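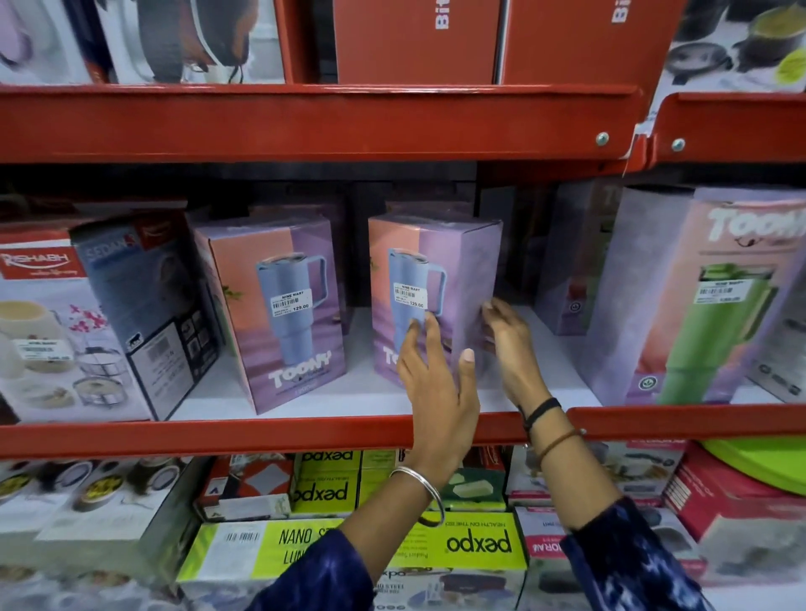
Facing, also called fronting, is the practice of bringing stock to the front of a store shelf with its main printed panel toward the aisle. It is normally carried out near closing time and again after a delivery. Boxed goods are the simplest case, as with a tumbler carton whose price sticker is on the same side as the product picture. Bottles and pouches take longer – they turn or slump when pushed.

Meron Gebru | July 2023

Home Retail Shelving Glossary

Facing differs from rotation, in which older stock is moved ahead of newer stock. The Wieser manual treats the two as one task for food and as separate tasks for housewares. On shelves 36 cm deep, a single row is pulled forward and the space behind it left open. Deeper shelves may be fitted with spring pushers.

6 comments 80 shares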